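We came into this project from a robotics elective at Trarnton, and the class rule was simple: pick one household chore, do the whole thing, and write down everything that goes wrong. Our team picked laundry (everybody warned us, and they were right!). The robot is a two-legged model with two hands that we call Kramer, after the project name on the grant form, and it spent most of the term in front of a silver front-loader in the Iltthorpe lab.

## 4. Data collection

### 4.1 The task and the room

I'll keep this part short, as Section 3 already covers the hardware. One episode means getting clothing out of the drum and into a laundry basket. We cut it into stages when we labeled it: reach, grasp, pull, carry, release. The pull stage gave us the most grief by far, and I'll come back to it in 4.3.

We wanted the starting layouts to be messy. A robot that only ever sees a basket standing neatly in one spot learns that spot and very little else, so before each episode whoever was on setup duty got to be a bit mean about it. Baskets went over on their sides, chairs got pushed in close, and the clothes were left however they landed in the drum. Figure 1 has one of these layouts from the head camera, with the door open, the teal-green clothing still in the drum and the basket tipped over on the carpet next to a chair. 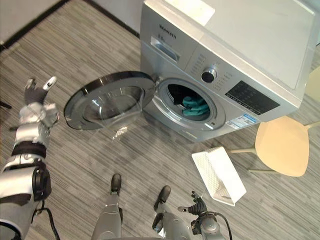
### 4.2 Cameras and syncing

We record from the head and from the wrist. The head view is the one everybody likes to look at, and for finding the door and the basket it does most of the work. Up close it's a different story, and our first models kept closing their fingers on air, so the wrist view went in during April and we never took it out again.

Syncing the two streams cost me more evenings than I'd like to admit. They start at slightly different moments, and for a while we lined them up by hand (please don't do this). Jeltasitz, the small logging tool we wrote for the class, now stamps both streams from the same clock and throws out any episode where they drift apart. We set out to record 3,000 episodes and kept 2,517 after the drift check and a pass by eye. Of those, 400 are held back for testing and never touched during training.

The wrist stream is also much less tidy than I had pictured when we planned all this. Between reaches it looks at whatever is below or beside the arm: carpet, the robot's own fingers and limbs, a shoe, a bit of sleeve. We argued for a good week over whether to crop all that out or drop those stretches completely. In the end we left them in, on the theory that the model has to cope with the same views when it's running by itself, and the numbers in Section 5 suggest that was the better call. 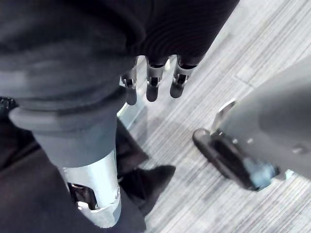 **Figure 1.** Head view of a starting layout (top) and a wrist view with three fingers over the carpet (bottom).

### 4.3 Labeling

Each episode was labeled by 2 of us working separately, and then we compared notes. Reach and release were easy. The line between grasp and pull was a mess, and our first rule ("pull starts when the cloth moves") fell apart right away, as cloth moves the second you touch it. We switched to marking the first frame where the hand travels back toward the door opening with cloth in it. That settled most of the fights, and the leftover ones we flagged and left out of the stage-level scores.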